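# How a Seed Wakes Up

A dry bean can sit in a jar all winter and look as dead as a pebble. Put the same bean in damp soil in spring and it will push up a stem and open its leaves. The bean was alive the whole time. It was resting, and gardeners say that a resting seed is *dormant*.

This page explains what is inside a seed, what wakes it up, and how you can grow one yourself.

## What is inside

If you soak a bean overnight and peel off its skin, it splits into two halves. Tucked between them is a tiny plant. It already has the start of a root and the start of some leaves, folded up very small.

The two fat halves are the plant's packed lunch. They are called *cotyledons* (say "cot-uh-LEE-dunz"). A baby plant under the soil has no light, so it can't make its own food yet. It lives on what is stored in the cotyledons until it reaches the sun.

The skin on the outside is the *seed coat*. It keeps the little plant from drying out and protects it from being scraped or nibbled.

Not every seed is built like a bean. Corn has only one cotyledon, and most of its food is stored in a different part of the seed. Lettuce seeds are so small that they carry hardly any food at all, which is why you plant them close to the surface.

## What a seed needs

**Water.** Water comes first. It soaks in through the seed coat and the seed swells until the coat cracks. Inside, the water starts up all the jobs that stopped when the seed dried out.

**Air.** Seeds use oxygen, the same gas you need when you breathe. Soil has small spaces in it that hold air. If you pour in too much water, those spaces fill up and the seed can rot. Damp is good. Soggy is bad.

**The right warmth.** Peas will sprout in cool spring soil. Tomatoes and peppers like it warmer -- 68 degrees Fahrenheit suits a tomato seed fine. Pumpkins and melons want it warmer still. A seed planted in soil that is too cold for it usually waits, and if it waits too long it may spoil.

Most seeds don't need light to sprout. A few do, and lettuce is one of them. The back of the packet will tell you to press those seeds onto the soil and leave them mostly uncovered.

## Root first

The first thing to come out of a bean is the root. It grows down, whichever way the bean was lying when you planted it. Plants can sense which way is down, even in the dark.
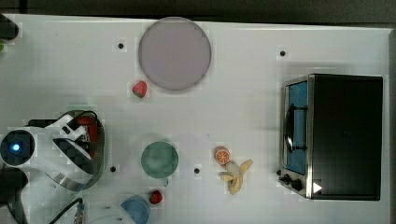 Shi wanted to know what happens if you keep turning the pot on its side. The root bends. Each time the pot is turned, the growing tip curves until it points down again, so you end up with a root that has a kink in it for every turn. The stem does the same thing in the other direction.

Next comes the stem. A bean stem pokes up in a loop, like the handle of a bucket. The loop pushes through the soil and pulls the soft leaves up behind it, so they don't get torn. Once the loop feels light, it straightens out.

The first true leaves open soon after. They are green because they hold *chlorophyll*, and chlorophyll is what the plant uses to catch sunlight and make sugar. From then on the plant feeds itself. The cotyledons shrivel and drop off.

## How long seeds last

Seeds don't live forever. Onion seeds are best used within a year or so. Beans and tomatoes often keep for several years if they are dry and cool. Heat and damp wear them out faster than anything else.

At the Navberg children's garden there is a wooden seed cabinet with 1873 carved on the front. The old drawers are still used, but the seeds in them are new ones. Each drawer has a label with the name of the plant and the year the seeds were saved.

Some seeds won't sprout until they have been through a winter. Apple seeds are like this. If an apple seed sprouted in the fall, the frost would kill the young plant, so the seed stays asleep until it has had many cold weeks. Gardeners who don't want to wait for winter put the seeds in a damp paper towel inside a bag and keep them in the refrigerator.

## Grow a bean where you can see it

You will need:

- a clear jar
- paper towels
- 2 dry beans (plain ones sold for planting or cooking)
- water

What to do:

1. Soak the beans in water overnight.
2. Roll up some paper towels and line the inside of the jar with them.
3. Pour in a little water and let the paper soak it up. Tip out any extra.
4. Slide the beans between the paper and the glass, one on each side of the jar.
5. Put the jar somewhere warm and look at it every day. Add a spoonful of water if the paper feels dry.

You should see a root by day 7, and often sooner. Draw the bean each morning and write the day next to your drawing. When the leaves have opened, move the plants into a pot of soil, holding them by a leaf and not by the stem. A crushed leaf can be replaced by a new one -- a crushed stem can't.

If nothing has happened after two weeks, sniff the jar. A sour smell means the beans have rotted. Wash the jar, use less water, and try again with fresh beans. Wash your hands when you have finished, and don't eat the beans from the jar.

## Words to know

**Dormant:** alive but resting.

**Germinate:** to start growing from a seed.

**Cotyledon:** a part of the seed that often holds food for the baby plant.

**Seed coat:** the skin around a seed.

**Chlorophyll:** the green stuff in leaves that catches sunlight.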